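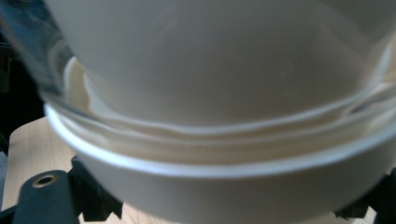 Magazine > Features > Workshops

The hand that learns breakfast

Trenamell rents the ground floor of an old knitting mill in Riihimäki, and one afternoon in October it opened the doors to anyone who wanted to look. By 2 p.m. there were 67 names in the guest book.

Most of the visitors stood around the kitchen benches. The company teaches grippers to handle tableware, and it does this by having people do the work first. An operator holds a gripper with a camera mounted on it, closes the black fingers around a glass or a bowl, and moves it where it needs to go. The recordings are used to train an arm.

Ulla Koivisto runs the bench program. She likes glass because it is hard. "A full glass looks different from every side," she said. "The bottom bends whatever is in it into stripes. When the camera is that close, stripes may be all it gets."

White dishes are another problem. With pale contents in a clear glass and a white rim under it, the edges are easy to lose. Koivisto's group has made 700 recordings of glassware and wants more of them on light wood, the kind of table people have at home.

Visitors could try the tool themselves. Hadi Hakim stood by and told them to slow down. A retired baker moved a bowl the length of the bench on her first try. Her grandson squeezed too early and had to start over.

In the back room, Uthai Chaiyaporn ran the arm, which the company calls Gronano. It took 18 seconds to pick up a cup and set it on a saucer. Someone asked when it would be able to load a dishwasher. Chaiyaporn said he didn't have a date and that cutlery was still a mess.

Trenamell plans another open afternoon in spring. Coffee will be served by hand.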